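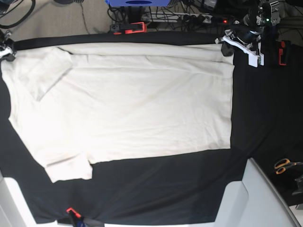 Does it matter how you fold a T-shirt?

Less than the people selling you a method would like. If it fits in the drawer and you can find it again, it's folded.

I say this having spent most of April trying to be converted. A friend lent me a book by Bo-ram Kwak, who runs the Wasercombe folding course, and I promised I'd give it a fair go before being rude about it. The book has 142 pages. The T-shirt gets nine of them.

The Wasercombe fold goes like this. Shirt flat, sleeves in, sides to the middle, then up from the hem in thirds until you have a little packet that stands on its own edge. You file the packets in a row like index cards. There's a bit about smoothing the cloth with your palms and breathing out, which I did twice and then stopped doing.

Fair's fair, the sleeves part is right. I'd always folded the body first and tucked the sleeves in at the end, and that's where my lumps were coming from. Sleeves first gives you a straight side to work from. I'll keep that.

The standing up I don't believe in. Heavy cotton stands. My old thin ones, the ones I wear most, flop over as soon as you take their neighbour out, and by midweek the drawer looks the way it always did. Kwak's answer is to keep the drawer full. So I'm to own more T-shirts in order to be tidy?

Then there's the kit. Arnell do a hinged folding board, and Song do a set of drawer dividers for £97 that are, as far as I can tell, slats. I borrowed the board from my sister. It makes a lovely neat square, and all of them come out the same size, and it lives behind the wardrobe where you have to move the hoover to get at it. I used it for one wash.

The book claims you'll save 1,125 minutes a year by folding properly. It doesn't say compared with what. I timed myself on a basket of five shirts and the packets took longer than my old way, though I'll admit I was slow on the thirds and had to look at the page.

What makes more difference in our house is getting the shirts out of the machine straight away and giving them a shake. A shirt that's sat scrunched up overnight stays creased whatever you do to it afterwards, and pale ones show it worst. My mum knew that and she never filed a vest in her life.

Next month I'm at my aunt's in Gutumdale for a week with one small bag, so I'll try rolling. I've been told it's life-changing. The book goes back to its owner before then, with the sleeves page marked.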